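How does a robot learn to tidy a table?

I get asked this a lot when I visit schools, so let me start with how you learned to pick up a cup. Did somebody read you the rules? Probably not. You watched, you grabbed, you dropped a few things, and you tried again.

Robots need practice too, but we can give them a head start – we show them how we do it. Each time we show a job from start to finish, we call it an example.

The grabber

At Orkix, where I work, I hold a tool with two black fingers and a camera on it. I squeeze, the fingers close. The camera saves what my grabber "sees," and the little square patterns on the fingers help the computer work out where they are.

Lots and lots of turns

One example isn't enough! If I only ever picked up one thing in one spot, the robot would be lost as soon as you moved it. So I change things around. On a good day I record 60 examples, and our table-tidying collection is up to 1160. My arm gets tired, so I stop for a snack after every 30.

See-through things are tricky, because the camera looks right through them to whatever is behind. Can you spot the blue cloth through this bottle? 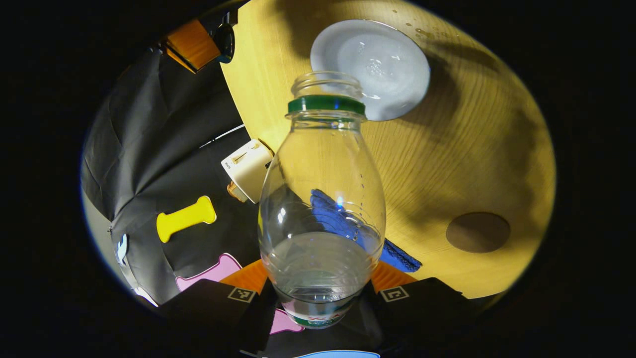

Try it at home

Use kitchen tongs to move a sock into a bowl 3 times, starting from a different place each time. Then ask a friend to copy you without any talking – what did they learn just from watching?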